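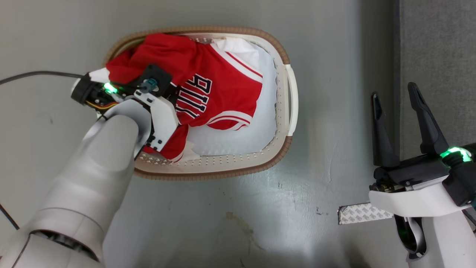
Kirka is a small dataset of washing instructions, copied word for word from the care labels of used clothes. There are 166 labels in it so far. It started when Lanying Su bought a sweater at a rummage sale in Ultley and found a label telling her to "wash separately and with calm." Clothes with big printing on the front, like the red basketball jersey in the basket, tend to have bossy labels: inside out, cold, no iron on the lettering, no bleach, and sometimes no wringing. Plain white cotton asks for very little and gets very little space in the file.

What's in a row

garment: our word for it, in lower case. "Top" is allowed but we think less of you.
label_text: exactly what is printed, misspellings included. Please do not fix "tumbel."
symbols: the little tubs and triangles, typed out in words. See symbols.txt for the list.
languages: how many appear on the label. The record is 15, on a pair of socks.
legible: yes, partly, or no. A "no" still gets a row, which Zhenhua Dong considers a waste of a row.

Where the labels came from

Mostly Ultley and Warnness, plus one box from Daithí Brennan's attic that smelled of mice. Winter coats are overrepresented, as we began in January. There is hardly any swimwear. If you want to study swimwear, we wish you luck.

Known problems

The first 20 rows were typed by two people with different ideas about the semicolon. Zixuan Feng has been through them once and does not wish to go again.
Rows marked "Reddy" are from a stall of that name and may include the same shirt twice — we have argued about this and the shirt has been sold.
Temperatures are given as printed. Some labels give Fahrenheit, some Celsius, and one just says "HOT?"

Adding a label

Send the text to Baoshan Wei as a plain file, one label per line. Photos are fine if they're sharp. Do not cut the label out and mail it. We have had three of those, and one was still attached to a cuff.

License

Use it for anything. We take no responsibility for shrinkage.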